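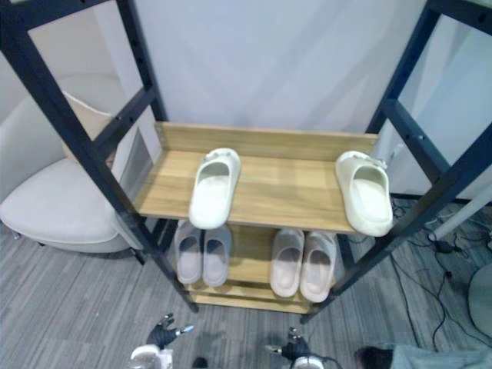
Metal rack with wooden shelves, slippers on the upper one.

Home | Projects | Notebook | Contacts

Eligibility register, notebook, September

Print this entry | E-mail this entry

Picked up the nationality fields again for the Ravville youth league register. The federation list came across as a flat export from Trendex, 2,040 players, one row each. The old table allowed a single nationality per player, so anyone with two passports had the second one typed into the remarks. Remarks are free text and no good for matching.

New layout: one table for players, one for nationality claims. A claim has country, basis (birth, parent, grandparent, residence), date granted if any, and document seen yes/no. A player may have any number of claims. "Eligible for" is worked out from the claims and never stored.

Pulled 100 rows as a test set, weighted towards players with something in the remarks. Parser results:

- 4 rows failed outright. Two have the country as a three-letter code followed by a full stop, one has a birthplace in the nationality column, one is blank.
- 2 rows parsed but wrong. Both say "through grandfather" and the parser took that as a parent claim. Word match is too loose: "father" sits inside "grandfather". Whole-word match now, rerun clean on both.
- Remainder agree with the paper forms.

Residence claims need a start date and we mostly have only the year. Rafferty Mercado says the league counts from the date of first registration with a club, whatever the residence papers say. I would like that in writing before it goes into the code. For now residence claims load with status "pending" and do not count towards eligibility.

Caps are a separate matter. A senior appearance can tie a player to one country, a youth appearance usually doesn't, and the export lumps both under "appearances". Asked Trendex whether the level is held anywhere upstream. Their reply was that it is in the match sheets, which are scanned. Left a null column for level and moved on.

16:10 – full load started on Eren (the test server). Stopped on a duplicate key: same name, same birth date, two clubs. Possibly one boy transferred mid-season, possibly twins entered carelessly. Sent the two registration numbers to Rafferty. Load set to skip and log duplicates.

17:25 – load finished, log not yet read.

To do: read the log; country code table; ask for the residence rule again; move the Umamix export script into the same folder as the parser.

Previous entry | Next entry | Back to notebook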